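How to work out what a parcel will really cost to send (and whether the cheap quote is worth having)

Posted 23 December 2025

I sell second-hand lamps and radio parts from a back bedroom in Luton, which means I send a lot of parcels and get a lot of emails promising to save me money on them. Most of those promises fall apart when you put your own parcel into them.
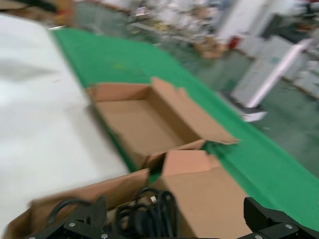 The method below takes an evening the first time and a few minutes after that. You need a tape measure, a set of scales, a spreadsheet or a sheet of paper, and a certain unwillingness to believe the number in the big orange box.

Step 1. Weigh and measure the packed parcel

Pack it first. People measure the thing they're selling, add a bit for luck, and get a surcharge a fortnight later. A lamp base that weighs next to nothing can end up in a box the size of a microwave once it has enough padding round it.

Measure the longest point in each direction, including any bulge. Cardboard bulges. If you have taped a flap over a slightly overfull box, the middle will stand proud of the corners, and the middle is what you'll be charged on. Round up to the next whole centimetre and the next whole step on the price list. I have never once won an argument about half a centimetre.

Bathroom scales are poor at light weights. Kitchen scales are fine up to their limit, but check what that limit is. For anything in between, stand on the bathroom scales with the parcel, then without it, and treat the answer with suspicion.

Step 2. Work out the volume weight

Many couriers charge on whichever is greater, the real weight or a made-up weight based on size. Multiply length by width by height in centimetres, then divide by the number in the courier's terms. That number varies, so look it up each time and don't trust a forum post (or me).

If the volume weight comes out higher than the real one, try a smaller box before you try another courier. I got one regular item down by a whole price step by laying it on its side, and felt quite foolish about the previous two years.

Step 3. Get three quotes on the same day

Prices move, so quotes from different weeks tell you very little. Use the same postcode for all three and choose one you send to often. A quote to the next town is no guide to a quote to an island.

Go right through to the last page before payment. The first figure you see is often before VAT, before any fuel charge and before the extra for collection. Write down the last figure, and only that one.

Last February I tested a comparison site called Ketum against going direct. On small parcels it was cheaper. On larger ones it was dearer by the time the collection fee appeared, even though its front page said otherwise. It may have changed by now. Test it yourself with your own box.

Step 4. Read what the cover leaves out

"Includes cover up to £100" sounds fine. Then you find the list of excluded goods, which is usually on a separate page and usually long. Glass, ceramics, anything electrical, anything second-hand: I sell all four, often in a single item.

If your goods are on the list, the cover is worth nothing to you, and paying extra to raise it to £200 gets you twice nothing. Some couriers will take the money for extra cover without asking what's in the box. Email them before you buy it, name the item, and keep the reply.

Also look for the time limit on claims and what proof they want. Photograph the item, the packing halfway through, and the sealed box with its label. It's dull and I skip it sometimes, and those are of course the ones I end up wanting.

Step 5. Pack for a drop

"Fragile" stickers cost pennies and that seems to me a fair price for what they do. I used them for years and can't say I saw any difference in breakages. Pack as if the sticker weren't there.

You want padding on all six sides, including the bottom, and nothing moving when you shake it. Bovance, who make the boxes I buy, sell a double-wall one that costs more than the single-wall and is worth it for heavy items. For a lampshade it's a waste of money. Tape the middle seam and both edges, top and bottom. If you're reusing a box, cover or remove every old barcode.

Step 6. Add up the whole thing

Total the postage, the box, the tape and padding, and something for your time. If drop-off means a 16 minute round trip by car, that belongs in the sum too. Once I had done this properly, 8 of the items in my shop turned out to be losing money with "free" delivery. I put the price up on most of them and gave up on the rest.

Do you need a business account?

Perhaps. The rep will tell you so. I had a quote from a firm called Yurchenko that looked very good until I reached the minimum, which was nearly 100 parcels a month with a charge for falling short. I don't send that many. Ask for the minimum, the notice period and the surcharge list in writing, and if they offer to "go through all that on a call", I'd leave it there.

When to check again

Every few months, and whenever a courier emails to say it is "simplifying" its prices. Run the same parcel and the same postcode through the same steps and compare with what you wrote down last time. January is usually a bad month for this – the new rates tend to be in by then and the emails about them have gone to junk.

Related: Choosing tape that sticks in a cold garage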